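Wollik Releases Pap, a Hand-Demonstration Package for Small-Object Sorting

December 10, 2020 – Wollik today released Pap, a software and data package for teaching two-armed robots to pick, turn and sort light objects from demonstrations given by hand. The package is available to licensed users of the Avell controller at no added charge.

Pap contains 3595 demonstrations covering 12 tasks. In each one, a person performs the task with bare hands while a head-level camera records the work from above and behind the hands. The software estimates the position of the wrists and fingertips and converts it into motion targets for a pair of grippers. Users can then correct the result by remote control, taking over one arm at a time and handing it back without stopping the run.

The first task group deals with feather shuttlecocks. They are light, they roll in a curve, and the feathers crush if the grip closes too far. A gripper therefore needs a different approach for a shuttlecock on its side than for one standing on its cork.

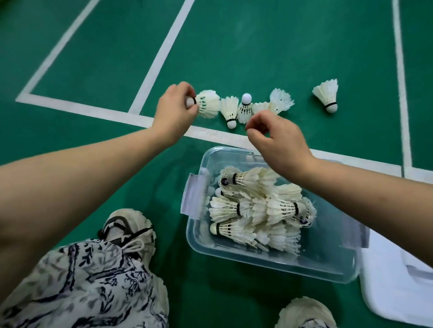 A shuttlecock demonstration, seen from the head-level camera. Malcolm Horrocks, Head of Demonstration Methods at Wollik, comments below.

For the shuttlecock tasks, demonstrators work on a green court floor with a clear plastic box of shuttlecocks in front of them and a row set out near a white boundary line. Both hands stay in view, and one may hold a piece while the other moves toward the next. Shuttlecocks in the row may be upright, on their sides or cork up, and pieces with frayed feathers are left in with intact ones.

"We ask people to work at their normal pace and to use both hands," said Horrocks. "If the left hand grips while the right hand waits, we keep the wait. The timing between the arms is part of what the controller has to learn."

Each new task requires 170 demonstrations before the first robot trial. Remote-control corrections are stored separately from the hand recordings – they carry gripper force readings, which the hand recordings do not – and can be weighted by the user during training.

Pap runs on Avell version 16 and later. Recordings made with earlier versions must be converted before import. A conversion tool is included.

Integration support is provided by Miltik, which also handles operator training for the remote-control station.

About Wollik
Wollik develops control software and teaching tools for two-armed robots used in sorting and packing.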